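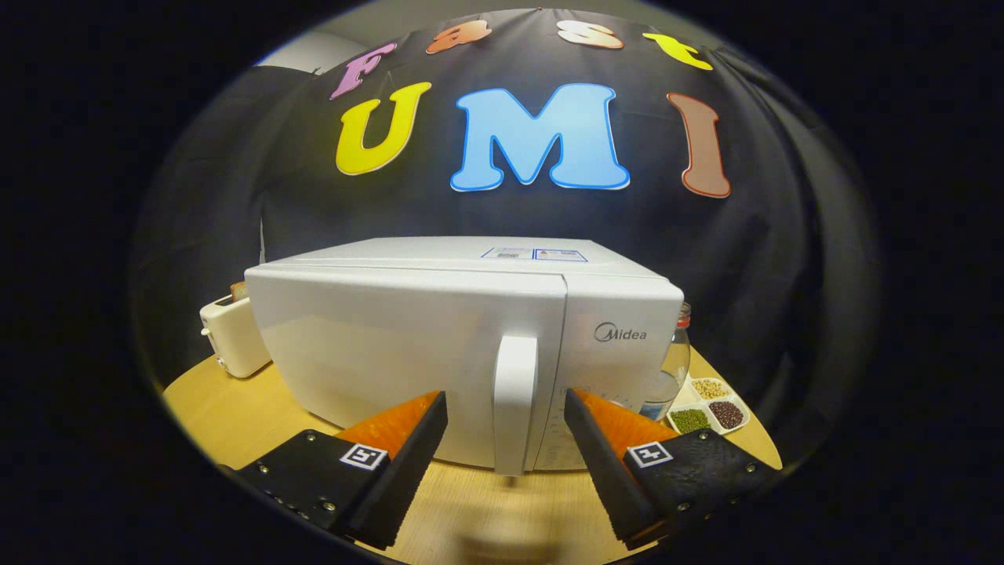 Big foam letters on a black fabric backdrop.

So I finally gave in and bought the Festent fan light, the one everybody in my fan club group chat has been waving at concerts since last December. I held out for ages. My old penlight from Softić still worked fine (well, four of its colors did) and I didn't see why I needed another stick with batteries in it. Then my favorite singer changed her member color to a sort of pale apricot, my old light couldn't do apricot, and there I was at midnight with my card in my hand.

It cost me 119 dollars with the wrist strap and the pouch. Yes, for a glow stick! I'm going to try to be fair about it anyway.

First, the colors. There are way more than you'll ever use, and you go through them with one button, forward only. If you overshoot pink you have to go all the way around again, and when the opening notes of a ballad are already playing, that's a horrible feeling. You can save 5 favorites by holding the button down, and once I'd done that my life got much easier. The apricot is lovely, by the way. A tiny bit orange when the battery gets low, but in a dark hall it looks right. My friend Siiri has the same light and swears hers is yellower than mine. We held them side by side in the lobby and I have to say she has a point.

Brightness is where it beats the Softić by a mile. I was up in the second balcony at the Tolent for the summer tour, so far back that the singers were basically thumbs, and the whole row could see what color I had on. Maybe too well. The woman next to me asked very politely if I could keep it below shoulder height during the talk segments, and she was right, so now I turn it down for those. There are three levels. The middle one is plenty.

It's heavier than I expected. For a regular two-hour show that's fine, but this group does a medley near the end where you're swinging your arm nonstop, and by the last chorus I'd switched hands twice. I was sore the next morning! The grip is a soft rubbery stuff that doesn't slip even when your palms are sweaty, but it does pick up every bit of lint in your bag. Use the pouch.

Now the app. Oh, the app. You're supposed to type in your seat number before the show so the light changes with everybody else's during certain songs. The first night, mine connected right away and it was magical, a whole wave of blue rolling down from the ceiling to the floor, and I teared up a bit. The second night it wouldn't pair at all, and I spent the first two songs staring at my phone instead of the stage. I restarted it, I took the batteries out, I asked the teenager behind me. In the end I put it on manual and had a great time. If you go, pair it at home, then check it again while you're in line for merch, where you'll be standing for an hour anyway.

Batteries: it takes three triple-A's, not included. Mine lasted both nights and died on the train home. Rechargeables work too, though the brightest setting looked a little weaker to me with those in.

I also looked at the Dustarum one before buying. It's cheaper and a lot lighter, and Fatos at the fan shop says people hardly ever bring them back. No seat syncing, though, and no apricot, so that settled it for me. If your favorite is a red or a blue and you only go to one or two shows a year, I'd get that one and spend the difference on a towel and a decent dinner.

I'm giving the Festent four stars. It loses one for the pairing trouble and for that forward-only button. I'm taking it to the encore dates, and I've already ordered a second strap in case Siiri wants to borrow mine again.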